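Notebook, December. Feline dental radiography, sensor comparison, bench day 2

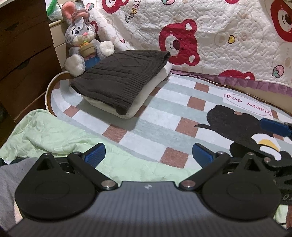

Blue rubber fingertip pads, open, bedding behind.

Carried over from yesterday: repeat the exposure series on the Stesar plate with the mandible phantom repositioned. T. Fu set up, I recorded. Tube head at 10 degrees off the bisecting angle for the caudal mandibular views, same as last time.

Plate scanner threw a calibration warning at startup. Ran the cleaning sheet twice, warning cleared. Logged under scanner faults, no. 167.

Premolar and molar roots resolve well on the Stesar plate at the lower setting. On the Ronance sensor the apex of 309 is lost unless the sensor is pushed ventrally, and in a live cat there won't be room for that. Size 2 is too long for the rostral mandible in anything small. Try size 0 next.

Periodontal ligament space: visible on all plate images, patchy on the sensor. Fung-ping thinks it is the export from the Clandska viewer, which sharpens by default. Turned sharpening off and re-exported files 120 onward. Slight improvement. Earlier files still need redoing.

Retained root test. Placed the fragment in the 407 socket and packed with wax. Found on lateral view, missed on the first oblique, found on the second. For full-mouth extraction cases I would want both views postop before closing. Add to protocol draft.

Phantom no. 866 has a hairline crack at the symphysis. Usable for caudal views only until repaired.

To do:
Size 0 plates, check stock
Redo exports before file 120
Ask Tam for the service sheet on the tube arm, it drifts at full extension
Send Tsz-kin the angle table

Stopped 4:40 pm.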